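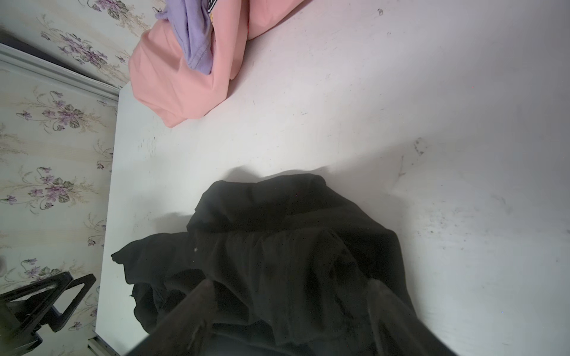
Wrist view, dark fingers on the black garment, pink and lavender pile by the wall

Hi everyone, and Nana especially,

Sorry for the slow answer, I've had your message open in a tab since the start of the week and kept wanting to give it a proper reply.

Nana Asante wrote:
> Has anybody compared the Corrigan fingers with the
> Momus ones on clothes? We have 2 arms and a budget
> for one kind of finger, and all our numbers come from
> blocks and cups. My other question is whether the wrist
> cameras earn their keep, or if one good fixed camera
> would do. Ours at Tarkalbridge sits over the bench and
> loses sight of anything dark.

Well, you've asked the right crowd, because we spent most of September on exactly this, and I have a lot more opinions than I did in August! We logged 700 grasps altogether, 349 of them with the Corrigan fingers and the rest with the Momus. All of it was laundry-type stuff on our white table at Sulberg, started from a heap, with one corner picked up by each arm where we could manage it.

On blocks I couldn't tell you which was which. On cloth they are quite different animals. The Corrigan fingers got hold of a thin hem more often, but they'd also pick up two layers when we wanted one, and then the whole thing comes up folded and you have to put it down and start over. The Momus fingers missed more on the first try and were much kinder about layers. If your clothes are mostly heavy knits I'd lean Momus, and if they're thin shirts I'd lean Corrigan and live with the do-overs.

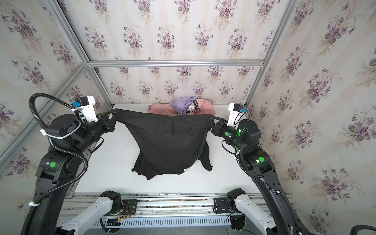

Fixed camera, each arm holding an upper corner, slack in the middle

Now, the cameras. I'd keep both kinds if you possibly can. Black cloth is hard from any distance (the folds just melt together for our detector), and the wrist view gave us edges that the fixed one missed. Close in, though, the fingers themselves go big and blurry and take up a good piece of the picture, and dark fingers on dark cloth are a real nuisance. I've been meaning to try light-colored tips for 4 months now. What the wrist cameras can't tell you is how much sag you have between the two grippers, and for that the fixed one wins easily.

One more thing while I'm rambling. Do leave the cable conduit a generous loop at the wrist. We had ours too snug at first, and the arm would tug at full reach and spoil the grasp, and I blamed the fingers for days before I caught it.

I'm happy to send the grasp log to anyone who wants it, just write me off list. And Nana, do tell us what you end up buying!

Warmly,
your friend at the Sulberg bench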